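Shooting a music video in your own kitchen: a few tips

The song has been finished since September, the label (me) has no money, and the singer, Fraser Guthrie, would like a video that looks as if it cost more than a bag of chips. We made the one for Potach's single "Clelside" in a kitchen with room for 2 people and a kettle. Most of what follows was learned by getting it wrong first.

Turn the fridge off before you record any live sound. Put your car keys inside it when you do. You won't be able to drive home without opening the fridge, and that's how you remember to switch it back on. The drummer lost a whole lasagne before we adopted this system, and he still brings it up.

Greaseproof paper makes a decent softener for a harsh work lamp. Hang it from a washing line well in front of the bulb, never on the lamp itself, and use wooden pegs. Baking parchment does the same job and costs more. Foil glued to the lid of an old pizza box will throw light back at the singer's face. Dull side out is kinder to anyone over thirty, and to bass players of any age.

For haze, a pan of water on a slow simmer will do for close-ups. Open a window between takes or the wallpaper will start to leave the wall before the second chorus. Don't try to make smoke with toast. We did, and the alarm was in a different key.

Lip-syncing goes better if the singer really sings. Play the track from a phone in a mixing bowl, which makes it louder, and put a folded tea towel under the bowl to stop it buzzing on the worktop. Do 3 full takes from start to finish before you try anything clever. By the fourth, Fraser was looking at the biscuit tin with more feeling than he'd given the whole of the first verse, and we used that one.

Fake rain on a window: a plant sprayer with a drop of glycerine in the water, so the beads stay put. Wipe the glass down with vinegar afterwards. It took us more than 90 minutes to get it clean because someone had used washing-up liquid instead, and the window foamed gently all through the bridge.

Tape cables down with proper cloth tape, and fold the end over to make a tab. Brown parcel tape takes the varnish with it. Ask the Tierney practice rooms, who now have a floor with stripes.

Feed people before you start — soup, nothing with turmeric. White shirts are surprisingly common in bands that can't afford a second one.

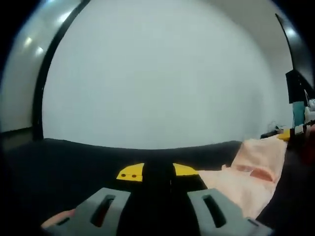 Leave the washing-up until the last shot is safely copied to a second drive. We did ours on the Friday, all 13 mugs, and then discovered that the final chorus needed a mug in it.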